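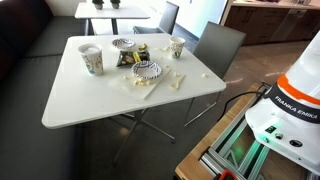

Section 4. Clearing and Resetting Tables in the Shared Break Area

4.1 Purpose

This section sets out how tables in the shared break area are to be cleared after snacks and light meals. It applies to all Cronin tenants and their guests, including groups that have reserved the area. It replaces the notice dated 12/18/25.

Questions about these steps should be sent to Nadhirah Ngui, Building Services. Supply requests should be sent to Babita Kandpal.

4.2 Before You Begin

Collect the following from the supply cabinet:

– one Plasteck liner for general trash
– one liner for recycling
– a dry hand brush and pan
– two clean cloths
– the Flarley surface spray, diluted as shown on the bottle

Note: Cloths are washed daily. Do not return a used cloth to the cabinet. Place it in the bin marked Laundry.

4.3 Clearing the Table

1. Check each cup before moving it. Carry any cup that still holds liquid to the sink and empty it there. Do not pour drinks into a lined trash can.

2. Remove lids from cups. Lids and cups are sorted separately.

3. Scrape leftover food from plates, bowls and food containers into the food waste pail. Fruit, cheese and popcorn may all go in the pail.

4. Stack paper plates and bowls by size, with the largest at the bottom, and place them in the general trash. Paper tableware with food on it is not accepted for recycling.

5. Pick up snack bags and wrappers by the open end, keeping that end upright. Shake any remaining pieces into the pail, then place the bag in the general trash.

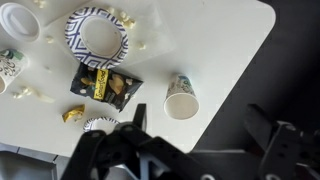

6. Lift any sheet, tray or board left on the table, keeping it level so that crumbs do not slide onto the floor. Empty it over the pail.

7. Place plastic spoons and forks in the general trash. Reusable utensils go in the gray tub next to the sink.

Caution: Do not sweep crumbs from the tabletop onto the floor or the bench. Crumbs pressed into the upholstery are difficult to remove and may attract insects.

4.4 Cleaning the Surface

1. Brush loose crumbs toward the center of the table and then into the pan. Work inward from the edges and corners.

2. Apply the spray to the cloth and wipe the full tabletop. White surfaces show streaks easily – turn the cloth often.

3. Dry the table with the second cloth.

4. Look under the table and around the base. Brush up any food on the floor.

Caution: Do not apply spray directly to chairs or benches. For spills on fabric, blot with a dry cloth and report the spill to Building Services at extension 117.

4.5 Resetting the Area

1. Return chairs to their tables, facing inward.

2. Place potted plants back on the table from which they were taken. Do not water them, as this is done on a schedule.

3. Tie the liner when it is full and take it to the collection room, located past the Dero bike racks.

Note: Groups using the area in the evening must complete all steps by 2000 hours. Lighting is lowered after that time.

4.6 Supplies

Liners are issued in rolls of 80. When a roll is nearly used up, enter the date on the card inside the cabinet door and leave the card facing out.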